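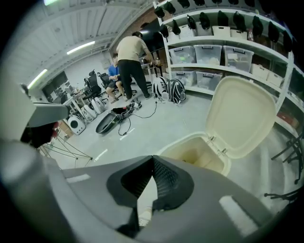 4.3 Preparing the hand-held gripper for a club session

This section covers the Trendik hand-held gripper as used in the Pekcombe student project. Complete Section 4.2 (charging and storage card) first.

1. Inspect the pads on the inner faces of both fingers. Replace a pad if the texture is worn smooth or a corner has lifted.

2. Close the fingers slowly with the trigger. The pads must meet near the middle of the opening. If one finger arrives early, loosen the set screw on that side, re-center, and tighten.

3. Wipe the camera lens with a dry cloth. Do not use the cleaning spray kept for the tables.

4. Power on and wait for the steady green light. Start-up takes up to 40 seconds.

Note: A blinking light after start-up means the card is missing or full. Error 481 on the Liltlow logger means the same thing.

5. Place the bin at the tape marks on the floor and open the lid all the way, so that it stands upright on its hinges. Check that the bin is empty.

6. Hold the gripper level, fingers pointing at the bin, and press Record once. Keep the fingers in view for the whole run.

7. Make one test run with a foam block. Review it on the logger before recording anything for the project. A usable test run has at least 170 frames.

CAUTION: Keep hair, sleeves and lanyards clear of the fingers. The trigger spring closes them quickly when released from the half-way stop.

CAUTION: Cables on the floor are a trip hazard when walking with the gripper. Plan the path before pressing Record - operators tend to watch the fingers and lose track of their feet.

8. At the end of the session, copy the runs to the Stankevičius folder and enter the run numbers in the log sheet. Numbers up to 752 were used last term and must not be repeated.

For finger alignment faults that remain after step 2, see Section 7.1.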